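Handout 5: Choosing a gripper for household wiping
Notes by Brigitta Reisinger, November

Vendors test wiping on a clean flat panel. Gisler quotes 600 passes without a slip, all on one panel. I'd treat that figure as advertising. Look at what a person does with a rag and a bare shelf before you believe any of it.

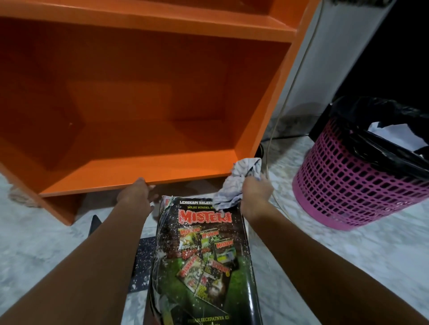
Does a higher grip force make a gripper better at wiping?
Past a certain point it only bunches the cloth tighter, and the contact patch shrinks.

Two-handed work is where the arm comparison gets thin. The Tradside arm was run alone, with the panel clamped down. Who clamps a bookshelf at home?

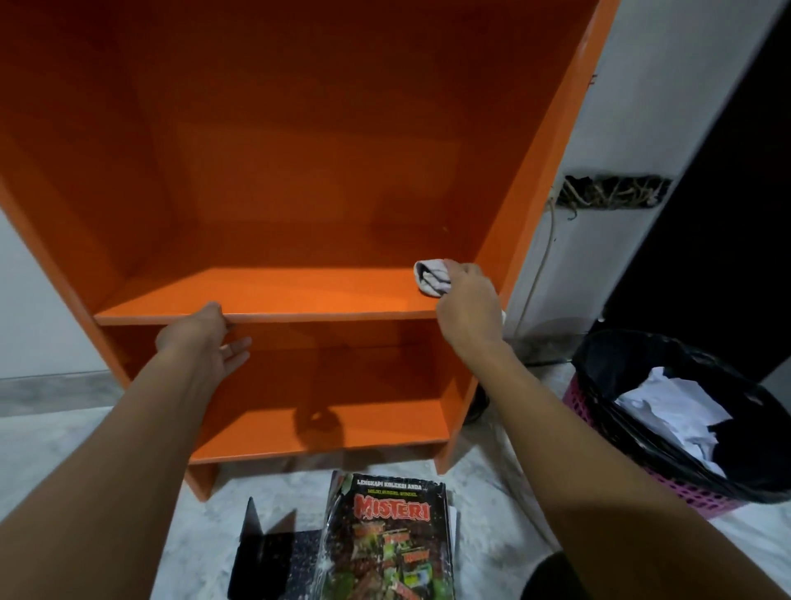
Photo: B. Reisinger / Prakodstead course files

One hand holds the board while the other presses the cloth. Ask for force readings with the part unclamped. Erelstead sent us 623 trials, over 400 of them on the clamped panel, and averaged the lot. Don't copy that in your reports.

Loose objects are worse. A paperback on a dusty tile floor can slide under the cloth, and none of the three data sheets mentions it.
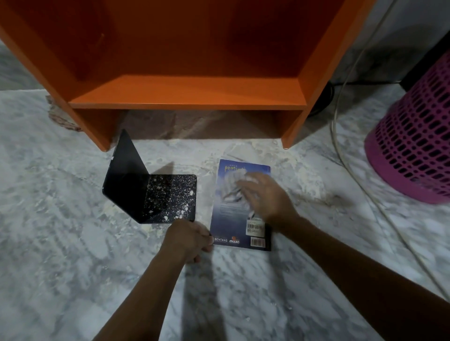 Before the lab

Bring your own rag. Log cloth slip and object slip separately.

5 comments | Share
We use cookies to improve this site. Accept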